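# Grarkdale's repair evenings find a proper home at last

October 21, 2025

After the better part of two years spent moving from one borrowed room to another, the Grarkdale repair evenings have somewhere to call their own, and anybody who has ever carried a sewing machine up the back stairs of the old library will know what a relief that is. 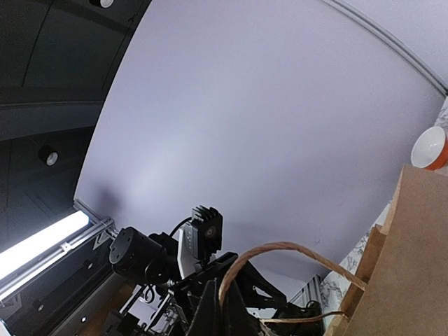
The new place is the former Hoàng shoe shop on the corner by the bus stop, which had stood empty from March until the keys were handed over this autumn. The lease runs for three years, and the rent has been kept low for the first of them, thanks to a good deal of patient talking by Nhi Nông, who started the evenings in her own kitchen with a box of screwdrivers and a very large teapot.

"I keep walking in and expecting somebody to tell me we've got to be out by nine," she said, laughing, when we called in on her. "I've still got all the plugs in the boot of my car. I suppose I can bring them in now, can't I?"

Regulars will be glad to hear that the faces are staying the same. Zsolt Gulyás will be looking after lamps, kettles and radios, and Wiroj Chantharasri is back with his needles and his enormous tin of buttons, which he has been adding to since he lived in Trirnville and which now holds, by his own proud reckoning, 2836 of them (he counted them over a wet bank holiday, and we have no reason to doubt him). If you have a coat that has been waiting for its missing button since last winter, do take it along.

Money has come from several directions. The summer fair raised £1000, and a grant of £3000 from the Pultska Fund has paid for workbenches, a kiln-dried oak door to replace the one that stuck, and a year's insurance. There is a little left over, and Nhi would like to spend it on a decent sharpening wheel, as garden shears are the thing people ask about most often.

One new idea is a shelf of tools to borrow. Lợi Lâm has given a wallpaper steamer and two good saws to start it off, and would be very pleased to have a long ladder if someone has one sitting unused in a garage. Borrowing will be free, though a small deposit will be asked for anything with a motor.

The doors open at half past six, and the last repairs are taken in at eight so that everyone can get home at a sensible hour. There is no need to book, but please bring the charger or lead along with anything electrical, and leave microwaves at home. Cake is always welcome, and Nghĩa Doãn has already promised his ginger loaf for the first evening.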